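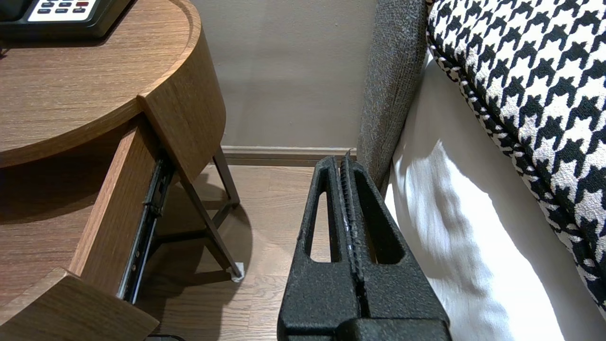 Round nightstand with the drawer pulled out. The phone sits on top.

Guest Room Furniture, Povia House

This page covers the bedroom pieces that went into the guest rooms at Povia House. Most of them are from the Plutero line, with a few older items that were kept and refinished. The rooms have light wood floors, so we went with a medium brown for the nightstands. A darker finish was tried in one room on the second floor and it made the bed corner look heavy.

The nightstands

The top is round with a raised rim. The rim is thick enough that a pen or a pair of glasses will not roll off onto the floor at night, and the rounded edge is easier on the hip than a square corner when you are walking past in the dark. The grain runs sideways on all the surfaces. When you wipe it down, go with the grain and use a cloth that is only slightly damp.

The body is curved on the side and ends in a flat face. This shape takes some thought when you place it. Leave enough space between the flat face and the bed for the bedding to hang straight. If it is pushed in too tight, the blanket gets pinched and the bed is hard to make.

The drawer

The drawer is solid in the hand and the front is a thick slab of wood. It should slide without a tug. If it sticks, take it all the way out and wipe down the black metal slide rails along the sides with a dry cloth. In July, when the rooms are humid, a few of them need this done twice. Please do not use spray oil, which stains the wood and gets on whatever is kept inside.

The drawers are lined with plain paper cut to size. A notepad, a pen and the room booklet go in each one. The booklet stays in the drawer so that the top is left clear for the phone and a glass of water.

The phones

Each room keeps a desk phone by the bed. Guests still use them for calling the front desk, and the signal for cell phones is poor on the side of the building that faces the hill. Dust collects between the buttons, and a dry paintbrush gets it out better than a cloth does.

Sizes and ordering

The nightstand is 21 inches across the top. We ordered 47 of them, and two spares are in the storage room with the extra drawer fronts. The finish is listed by the maker as Rilloser Brown, number 371. Touch-up sticks in the same color can be had from Tiongson Supply, and one stick lasts a long time if the cap is put back on.

Older nightstands from the rooms are for sale while they last. They are square, with one drawer and a shelf under it. Ask at the front desk to see them. Pickup only, and bring a blanket for the car.

Page updated Saturday, April 20, 2024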